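Girnel Flat Mop with Telescoping Pole

Product details | Care | Spare parts | Comments

The Girnel is a flat mop for hard indoor floors: wood, wood-look plank, laminate, vinyl and sealed tile. It comes as a slim rectangular head, a pole that slides out to the length you want, and two washable pads. It is meant for daily dust and for a light damp wipe. It is not a scrubbing mop and will not shift dried paint or glue.

Choosing your length

The pole has a twist collar where the sections meet. Turn the collar to the left to loosen it, slide the pole, and turn it back to the right until it stops. Hand tight is enough. A good working length puts the top of the pole near your chin when you stand up straight. For mopping under beds and low shelves, pull it out all the way so you can keep the head flat on the floor from farther back.

If the pole slips in use, the collar needs another quarter turn. If it still slips, pull the sections apart, wipe off any dust and put them back together dry.

Using it on patterned plank floors

Chevron and herringbone floors have more seams than straight planks, and grit tends to settle along them. Sweep or vacuum first. Then run the dry pad over the whole room, working with the columns of the pattern from the far wall back to the door. Keep the head flat and push it in long passes. Lifting it halfway across leaves a line of dust where you stopped.

For a damp wipe, wring the pad out until it no longer drips. Standing water in the seams is bad for most plank floors, including the ones sold as water resistant. Check what your floor maker says about cleaners before you add anything to the water. Plain warm water does for most weeks.

Scuffs usually need a second pass with some weight on the pole. Worn patches in the finish will look the same after mopping, and rubbing harder there can make them larger.

Pad care

Wash pads at a warm setting with ordinary detergent. Leave out fabric softener, which coats the fibers and makes them smear. Hang to dry. Pads may yellow a little along the edges with age and still clean as well as before. Replace a pad when it no longer lies flat on the head.

In the box

Mop head with swivel neck
Telescoping pole, 3 sections
2 washable pads
Care leaflet

Spare parts

Pads are sold in packs of 2. The neck and the collar can be ordered separately. Pads made for the Kolář floor duster are the wrong width and will not fit. The Trelex pad fits, though it is a thinner cloth and holds less water.

Orders and returns

Orders placed before 9 in the morning leave our warehouse the same day. Unused mops can be returned in the original box. Used pads cannot be returned. Questions about parts go to Marilou Cruzado at the Deltunance parts desk.
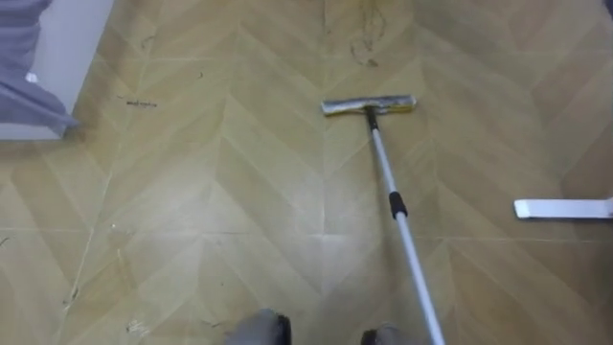

Tomoyo Kudo: We have zigzag planks through the hall and kitchen and I went with the columns like it says. It picked up more than going across did. My only complaint is the collar, which I have to retighten every couple of rooms. Do you sell the pads in a bigger pack? Two doesn't last me between washes.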